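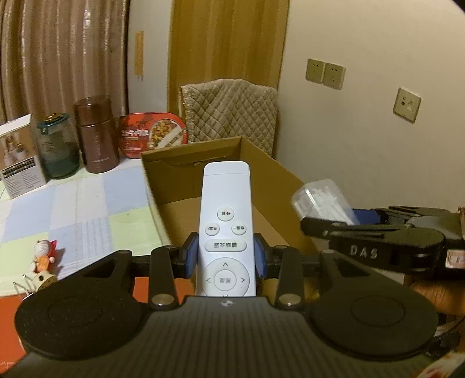

Quantas demonstrações à mão são precisas para a política aprender a arrumar objetos pequenos numa caixa? O Herman diz 218; eu não assino por baixo enquanto não houver teste com objetos novos.

Notas de março, tarde:

- Ratih gravou mais 19 episódios. Descartei 3 por dessincronização entre as duas pinças.
- A Erkora promete bons resultados com até 500. **Em que mesa, com que luz?** – não dizem.
- Falta repetir com outro operador. Desconfio que o modelo copia o ritmo da Ratih.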